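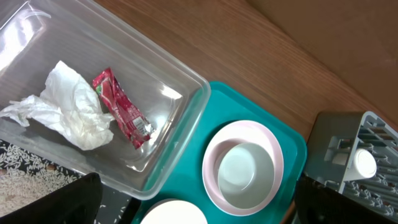 May 1, 2023

Second sourdough rye trial with the Prulham flour, and I'm much happier than I was after the first one (that loaf is propping the back door open, so it has found a use). I fed the starter last night before locking up and left it on the shelf over the sink, and by morning it had a lovely domed top and that sharp green-apple smell I always hope for and don't always get.

Same recipe as before, only wetter. I took the water up by 26 grams and kept the salt where it was. The dough was a terrible sticky business – I had it up to the elbows – but it came together after the second rest, and I left it alone for 3 hours with a damp towel on. Note for whoever does the next one: wet your hands, don't flour them. I floured mine and regretted it.

The Mirketti oven still runs hot at the back. I turned the tin halfway through and the crust came out fairly even, a bit dark along one long side. The Pasaribu thermometer and the oven dial don't agree at all, and I'm going with the thermometer until somebody talks me out of it. I let the loaf sit overnight last time before cutting and I'll do the same now, hard as that is with the whole room smelling of caraway.

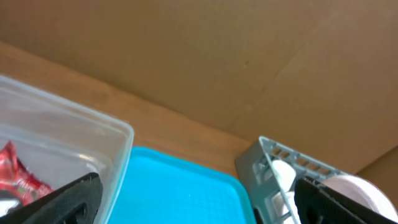

Dekia wrote back that the caraway should be toasted and cracked before it goes in, and that whole seeds in a rye this wet only taste of anything when you bite one. Fair enough, and I'd half suspected it. I'll split the next batch, one tin with cracked and one with whole, and taste them side by side with plain butter.

Still to do: order more of the coarse rye (we're down to the last of the bag), scrub the long tin properly, and write out the feeding times so they aren't just in my head. I'd also like to try a spoonful of molasses, the dark kind, though maybe in a separate loaf so we know what did what. Starter fed again at 9, lid loose.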